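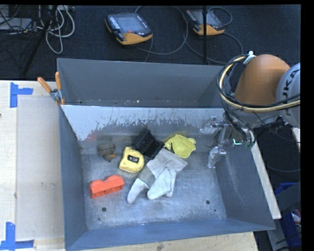 Findodel opens its lost-and-found bin to the neighborhood this October

PRERNAU - Every workshop I have ever set foot in has a bin where the strays end up, and ours at Findodel is a big gray metal one that has been scratched by just about everything you can drop into it. Tape measures, single work gloves, odd bits of molded plastic that clearly came off something (but what?) - in they go, and in they stay. So this October we're doing something about it, and I'm really happy to be the one telling you!

Starting at 9 a.m. on opening morning, anyone who has used our shared workshop on the Rácz yard can come by and look for what they're missing. We sorted through the backlog over the summer and logged 706 stray items. So far 453 have gone home with the people who left them, and I can't tell you how good it feels to hand someone a tape measure they gave up on last winter.

You don't need a receipt or a membership card. Tell us what you lost and, if you can, when you were last in. A yellow tape measure with a black label is going to sound a lot like every other yellow tape measure, so a scratch or a dab of paint you remember will help. Gloves are trickier. If you have the left one at home, please bring it along and we'll try to find its partner!

Whatever is still unclaimed at the end of the month goes to Bekus, the repair shop across the street, which has offered us 19 feet of shelf space for it. Usable tools will be lent out free of charge. Plastic parts will go into their spares drawers (they already have 120 of those, and yes, I've asked to see them all), where anyone fixing a vacuum or a garden chair can dig for a match.

We'll have coffee on until 4 p.m. and a table by the door for things you find in your own garage that belong to somebody else. I have two screwdrivers to put on it myself.

For more information, stop by the Findodel front desk in Prernau during workshop hours.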